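2 May 2024

Quick one, no time. Fingertip pads on the left gripper again.

The old set lasted 1,000 folds, give or take, then started going shiny and the towels slid out. Pulled both pads, scrubbed the old glue off the fingers with alcohol, new ones on. Green, becuase that's what Flutidik had in stock. Pressed them 40 minutes with a clamp. Should have left it overnight, the sheet says so, but we wanted the cell back.

Then homed both arms, opened and closed the left one empty a bunch of times, watched the linkage. Bit of play in one pin. Not touching it today.

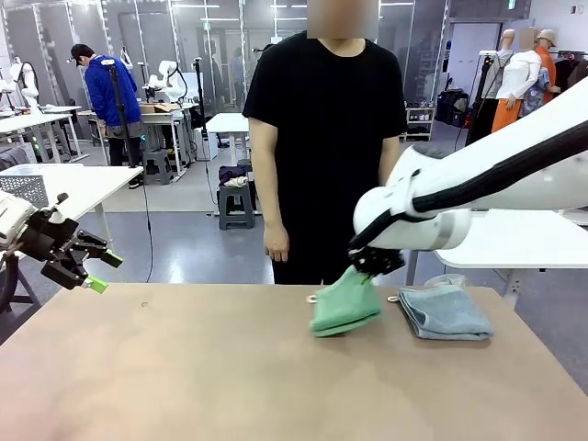 *Photo: Plernorent shop camera*

Towels are the usual test for us. Mint one in the right gripper, light blue one folded on the table. Picking by the corner is the hard part, thin edge, and if the fingers close even slightly crooked you get air. I check pad alignment with a strip of paper: close on it, tug, do the same at the other end of the pad. Same drag both ends or redo it.

Also on the list:

- cable on the right arm, look at it where it bends round the joints
- wipe the table, lint gets everywhere
- re-save the open width in Plotik, it forgot it after teh last update
- order 2 spare sets of pads

Last full service was October so the arms are due too. Will post the torque numbers when I find the notebook.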